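I've been itching to write this up since Monday, so forgive the rambling. We finally have numbers for Zirno, our two-arm policy, and I'm so happy with them!

Quick recap if you missed the Sanoslow posts. The old setup learned each kitchen chore as one long imitation run, start to finish, and it fell apart as soon as one step went a little wrong. Zirno predicts a short chunk of motion for both arms together, then a second small network (I call it Tanner) scores how far along the chore we are. If the score drops, the policy throws away the rest of the chunk and plans again. The whole trick fits in 64 lines of code, and most of those are bookkeeping.

The kitchen table, with the mugs on their tree, the plates in the rack and the corn in its wicker: 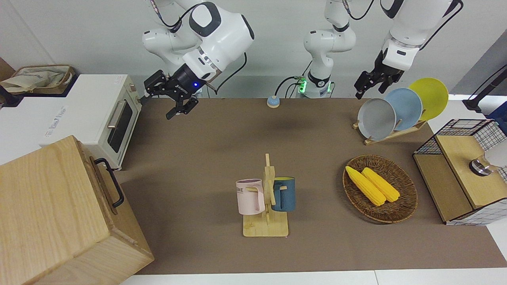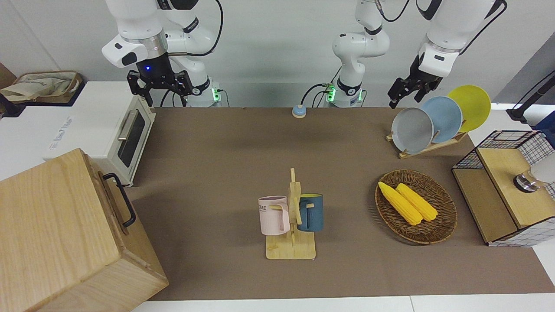 What surprised me most is how little data the scorer wants. I trained it on 17 demonstrations per chore, fully expecting to go back for more, and it was already catching bad grasps early enough to matter. Over 41 test runs on plate handling, the old policy got stuck 17 times. With the scorer switched on, it got stuck 6 times. Same arms, same demos, same weights for the motion part!

Mugs are still the hard one. A handle only has to be turned a little and the approach has to come from a whole different side, and the scorer is too generous there. It'll happily call a near miss progress. I tried shorter chunks and they helped a bit, but the arms got jittery (you can hear it in the joints).

Next I want to retrain the scorer with more failures mixed in, especially on the mugs. I also owe the Plovitz folks a cleaned-up copy of the code, so that's my weekend.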